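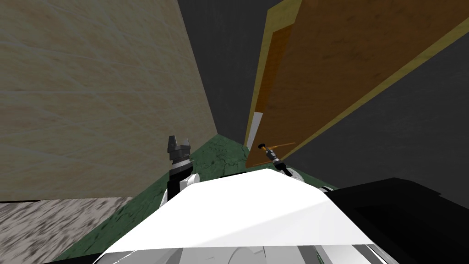

**图1** 仿真头部视角，门角工况。右夹爪持橙色细杆，位于棕色门板底部；左夹爪张开，朝向两板之间的开口。

## 门角作业平台设备采购规划记录

记录时间：2022年3月
记录地点：Trillstead 实验楼，二层设备间
项目代号：Utusden（狭窄通道双臂操作）
状态：草稿，供组内传阅，未经设备科会签

### 一、记录事由

Utusden 项目的仿真工作已进入门角工况，下一阶段需在实体平台上开展同类作业。按照本年度设备申报的安排，采购论证材料应先于经费切分提交，因此本条记录的重点放在买什么、分几批买、场地与电源如何配合，仿真结果本身另见仿真分册。

本次拟申报的设备分为四类：移动双臂平台、末端执行器及快换件、实体试验角、计算与安全附件。其中移动双臂平台金额最大，到货周期最长，其余各类的选型均受其约束。

上一条采购记录（2月）中将"双臂平台"与"移动底盘"分列为两项，经核对设备科的分类办法，整机与分体采购适用的审批路径不同，故本条改为按方案比较，原分列表作废，不再引用。

### 二、工况对采购的要求

图1所示场景中，浅色木质墙板与棕色门板相向收拢，后方为深灰色墙面，地面可见绿色石纹区域。头部视角看向地面时，机身白色外罩占据视野下方中部。对采购而言，有以下几点需要写入技术要求。

（一）头部视角的俯视余量。

机身外罩会遮挡近身地面。实体平台如采用固定头部，近身区域的遮挡将无法通过调整姿态改善。技术要求中应注明头部须具备俯仰与偏航两个自由度，并要求供方提供头部相机相对机身外罩的尺寸图。仅提供外形效果图的，按资料不全处理。

（二）胸前附加视角。

单一头部视角能否覆盖门板底部，目前尚无实体数据。建议在腕部预留相机安装孔位，首批只买支架和线缆，相机暂用组内现有存货。是否加购，待实体平台完成第一轮标定后再定。

（三）末端夹持细长件的能力。

仿真中右夹爪夹持的是细杆类工具。平行开合的通用夹爪在夹持细杆时容易发生绕夹持轴的转动，实体阶段应准备带槽指垫。带槽指垫价格不高，但规格繁杂，宜随夹爪一并询价，避免后期零星采购反复走流程。

（四）机身通过宽度。

Trillstead 试验间的门洞净宽为 750 mm。Trindero 整机方案报来的机身最大宽度为 630 mm，双臂收拢状态下测得。居中通过时每侧余量 60 mm。该余量可以通过，但不足以支持带臂展开的边走边操作。供方资料中未给出肘部外张时的宽度，已列入待澄清事项。

（五）倾斜姿态下的线缆管理。

门角作业时肩部与腰部的姿态变化较大。外走线的平台在靠近门边时存在钩挂可能。技术要求中宜写明"主要线缆应内走线，外露部分须有护套并可由用户更换"，不宜写"全部内走线"，后者会将多数分体方案排除在外，影响竞争性。

### 三、方案比较

目前取得有效资料的方案有三个。价格部分按设备科要求另附密封件，本记录不抄录整机报价。

| 项目 | 方案甲 | 方案乙 | 方案丙 |
|---|---|---|---|
| 构成 | Trindero 整机 | Trindero 底盘，Aryee 双臂 | 固定立柱，Aryee 双臂 |
| 移动能力 | 有 | 有 | 无 |
| 集成责任 | 供方 | 本组 | 本组 |
| 头部俯仰与偏航 | 标配 | 需自配 | 需自配 |
| 到货后场地改动 | 较少 | 较少 | 须打地脚 |
| 备件通用性 | 较差 | 较好 | 较好 |
| 验收复杂程度 | 低 | 高 | 中 |

**方案甲**的优点在于责任清晰。底盘、双臂、头部由同一供方交付，验收时可按整机指标逐条核对。不足之处是末端接口为供方自有规格，换装其他夹爪须加转接板，转接板会占用腕部长度。在门边作业时，腕部每增加一段长度，可达姿态就相应减少，该项影响应在仿真中先行评估。

**方案乙**的末端接口较为通用，组内现有的两副夹爪可以直接装用。但底盘与双臂之间的供电、急停回路、时间同步均需自行完成。按组内既往经验，此类工作在计划书中常被低估，且占用的是最熟悉系统的人员。若选方案乙，应在经费中单列集成加工费，并在进度中单列集成时段，不得并入调试。

**方案丙**费用最低，可较早开始手臂与门板接触类试验。其缺陷也十分明显：通道进入、对位、退出均无法开展，而这几项正是 Utusden 项目任务书的主体内容。方案丙仅可作为经费大幅压缩时的退路，且须事先征得项目主管部门同意，调整任务书相应条款。

初步意见：以方案甲为主申报，方案乙作为同等条件下的备选写入论证材料。方案丙不写入正式材料，只在本记录中存留。

### 四、末端执行器与消耗件

末端执行器不建议与平台捆绑采购。捆绑采购看似省事，实际会使夹爪的更换和维修受制于整机合同的服务条款。拟单独列项如下：

- 多指夹爪，左右各一副，另询备用指节的单独售价；
- 小型夹爪一副，用于细杆类工具，配带槽指垫；
- 腕部快换件两套，须说明锁紧方式与重复定位指标；
- 腕部力传感器两只，量程待定；
- 指垫材料，按整张购入，由组内裁切。

力传感器的量程目前存在分歧。门板接触类试验希望量程较大，以免碰撞超限；细杆推拨类试验希望分辨力较高。两种需求难以由同一型号兼顾。现拟定的处理办法是左右腕采用相同型号，量程取较大者，分辨力要求按右腕任务核定，如供方无对应型号，再讨论左右分配不同型号的问题。左右不同型号将带来备件翻倍，维护负担需计入。

仿真中细杆末端的深色小件目前只作为外形处理，实体工具尚未定型。细杆的材质、直径、长度应在夹爪合同签订前确定，否则指垫槽型无从下单。此项由工具组负责，完成后将图纸编号补入本条。

### 五、实体试验角

试验角由墙板、门板、地面拼板及底座构成，拟由组内自制，不外包。自制的考虑是门板角度需频繁调整，外包件改动周期长。

材料已按零售价格询过一轮，合计 2561 元，含板材、合页、封边条、地面拼板、紧固件，不含底座型材。底座型材可利用库存。该项金额低于单列设备的门槛，应走材料费，不进入设备申报表。此前草稿中误列入设备类，须在正式稿中移出。

制作要求：

1. 门板开合角度应可锁定，锁定件不得伸入作业一侧。
2. 墙板与门板的表面纹理应与仿真材质在明暗上有可比性，颜色不要求一致。
3. 门板边缘加装可更换的封边条，碰损后只换封边条。
4. 地面拼板与周边地面的接缝须平整，底盘驶过时不得翘起。
5. 试验角整体须可由两人移动，移动后角度不变。

关于第2款，补充说明如下。仿真中橙色细杆与后方棕色木纹门板颜色接近，识别上的反差较小。实体试验角应至少准备两种门板面层：一种与细杆颜色接近，一种与细杆颜色反差明显。两种面层的费用差别不大，均已计入上述合计。面层采用可拆卸固定，不用胶粘。

关于第4款，Trillstead 试验间现有地面在靠墙处有一道线槽盖板，盖板边缘略高。试验角摆放时应避开该处。线槽盖板属楼宇设施，不得自行拆改，需改动时须向楼宇管理部门提交申请。

### 六、计算、网络与供电

仿真与实体平台的计算资源拟分开。仿真工作站继续使用现有设备，不在本次申报范围内。实体平台随机计算单元的配置以供方标配为准，本组另购一台地面端工作站，用于数据记录与监视。

数据记录的存储容量需要认真核算。头部相机、双腕相机、关节状态、力信号同时记录时，瓶颈一般出现在写入速度上。论证材料中应写明连续写入指标，不应只写总容量。上一平台采购时只写了总容量，验收合格而实际使用中出现丢帧，后又追加采购一次，该情况应避免重复。

供电方面，试验间墙面插座与照明共用回路，充电桩不宜接入。拟申请独立回路一路，由楼宇管理部门实施。该项施工须在平台到货之前完成，且施工窗口受教学安排限制，应尽早提交。

急停按钮拟配置三处：机身一处，地面端工作台一处，试验间门口一处。门口一处为固定安装，无线急停不作为唯一手段。供方如只提供无线急停，须另配有线回路，费用列入安全附件。

### 七、到货周期与分批安排

Trindero 答复的整机到货周期为 47 天，自合同生效之日起算，不含运输途中及通关时间。合同中应将起算点写明，并约定逾期处理办法。Aryee 方面尚未给出书面周期，口头答复不作为排期依据。

拟分三批实施：

**第一批**，场地与自制件。独立供电回路、试验角、地面拼板、固定急停。上述各项不依赖平台型号，可先行开展。

**第二批**，移动双臂平台及地面端工作站。平台合同签订前，须完成机身宽度、头部尺寸图、末端接口图三项资料的核对。任一项缺失，不进入签订程序。

**第三批**，末端执行器、力传感器、快换件。第三批的技术要求依赖第二批的接口图，但询价可以提前。询价函中应注明"接口以最终图纸为准"。

第二批与第三批之间存在空档，平台到货后可能一段时间内无合适夹爪可用。方案甲随机附带的夹爪可用于通电检查和基本运动，不用于门角试验。为缩短空档，建议第三批的内部审批与第二批的生产周期并行。

### 八、验收条款草案

以下条款拟写入平台技术协议，文字尚需设备科审阅。

1. 平台以双臂收拢状态通过净宽 750 mm 的门洞，往返进行，机身及手臂不得与门框接触。
2. 机身最大宽度以实测为准，测量姿态由双方共同确认并拍照存档。
3. 头部俯视时，供方应标明机身外罩遮挡范围，并与实测一致。
4. 双臂在机身前方低位区域应可到达近地高度，具体高度由本组按试验角尺寸给定。
5. 任意一处急停触发后，底盘与双臂均须停止，恢复须经人工确认。
6. 连续记录全部传感数据，不得出现丢帧，记录时长由技术协议附件规定。
7. 供方提交机身几何模型，格式应可导入本组仿真环境，外罩、手臂、夹爪须分件。
8. 随机文件包括接线图、备件清单、标定程序说明。

第7款较为重要。仿真模型中的外罩几何如与实物不符，头部视角的遮挡范围就会失准，后续凭仿真制定的动作在实体上可能看不到作业点。以往接收的几何模型多为整体外壳，无法分件，导入后只能作显示使用。本次应在询价阶段即提出分件要求，并请供方书面答复是否另行收费。

第4款中"近地高度"目前没有数值。门板底部的作业高度取决于地面拼板厚度和门板下缝，两者均在试验角图纸中确定。图纸完成前，该款保留文字表述，不得由供方代填。

### 九、风险与保留意见

（1）宽度余量。每侧 60 mm 的余量按居中通过计算，未计定位误差和门框包边。若门框另加防撞条，余量将进一步减小。是否加防撞条，须与楼宇管理部门商定后再复核一次。

（2）转接板。方案甲的末端转接板增加腕部长度，影响尚未量化。仿真组已同意在门角工况中加入转接板几何，以同一组目标位姿比较加装前后的可达情况。结果未出之前，对方案甲的推荐意见应视为暂定。

（3）单一来源。方案甲、乙均含 Trindero 产品，审查时可能被问及竞争性。应补充至少一家底盘供方的资料，即使最终不采用，也须留有比较过程的书面材料。

（4）维修。两家供方在本地均无常驻服务点。合同应约定返修期间的备机或备件办法，夹爪指节、指垫、封边条等易损件由本组自行储备。

（5）经费科目。试验角走材料费，供电回路走修缮费，平台与传感器走设备费，集成加工（如选方案乙）走加工费。四类科目不得相互调剂，申报表须分别填写，合计栏由设备科复核。

组内对是否保留方案丙存在不同看法。一种看法认为固定立柱可用于夹爪和指垫的长时间试验，平台到货后也有用处；另一种看法认为试验间面积有限，立柱一旦打入地脚便难以移走，且会占用试验角的摆放位置。目前按不采购处理，意见双方均已记录在案。

### 十、待办事项

- [ ] 向 Trindero 发函澄清：肘部外张宽度、几何模型分件、有线急停接口
- [ ] 向 Aryee 索取书面到货周期及末端接口图
- [ ] 补充一家底盘供方资料
- [ ] 试验角图纸定稿，含门板下缝尺寸
- [ ] 细杆工具定型，图纸编号补入第四节
- [ ] 提交独立供电回路申请
- [ ] 仿真组提交转接板可达性比较
- [ ] 力传感器量程意见汇总
- [ ] 将试验角材料由设备类移至材料类，更新申报表
- [x] 门洞净宽复测
- [x] 材料零售询价

### 附：图1相关备注

图1采用的机身外罩几何为仿真环境现有版本，与方案甲的供方模型尚未核对，不得作为尺寸依据引用。论证材料如需附图，应注明为仿真画面。门板黄色边条在实体试验角中对应可更换封边条，颜色可沿用黄色，便于观察边缘磨损。

画面中门板和墙板均呈倾斜，论证材料使用时保持原始视角，不作旋转校正，以免审查人员误解头部实际朝向。

密封报价件存放于设备间文件柜，借阅须登记。本条记录修改时请在原文后加注，不要直接覆盖第三节和第八节的文字。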